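Usside Annex, Shared Kitchen and Break Area
Fire and Electrical Safety Inspection — Checklist with Comments
Nov 24, 2019

1. Exit route from kitchen to corridor. Satisfactory. Clear width measured at both ends.

2. Portable extinguisher. Satisfactory. Gauge in the normal range. The service tag was last signed in May.

3. Countertop storage. Satisfactory with comment. Cloths must be kept away from any heat-producing appliance, and items should not block access to wall outlets.

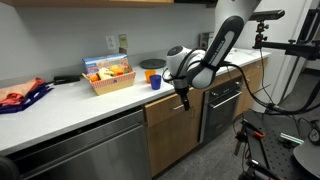
Item 3: cloths and basket on the counter.

4. Outlets near water. Action required. One of 2 protected outlets did not trip on test. Replace before the next inspection and record the new part in the Godoy maintenance log.

5. Appliance cords. Satisfactory. No cracked insulation found on the kettle or microwave. The label on the Seltik water heater is faded — staff should confirm the rating with the supplier.

6. Smoke detector. Satisfactory. Sounded on first press.

7. Cups and light containers. Satisfactory. Plastic items are to be stored well clear of hot surfaces.
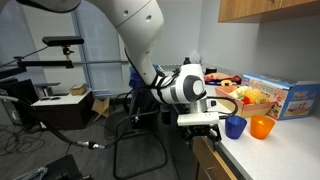
8. Cabinet doors and hinges. Minor. One hinge is loose; tighten at the next routine visit.

9. Posted emergency numbers. Action required. The sheet lists the former Vota office line and must be reprinted.

Open items: 4, 5, 8 and 9. Written confirmation is due within 11 working days.

Shares: 100
Comments: 2

Related items
Usside Annex: Stairwell Lighting Checklist
Godoy Building: Boiler Room Inspection
Extinguisher Service Tags: How to Read Them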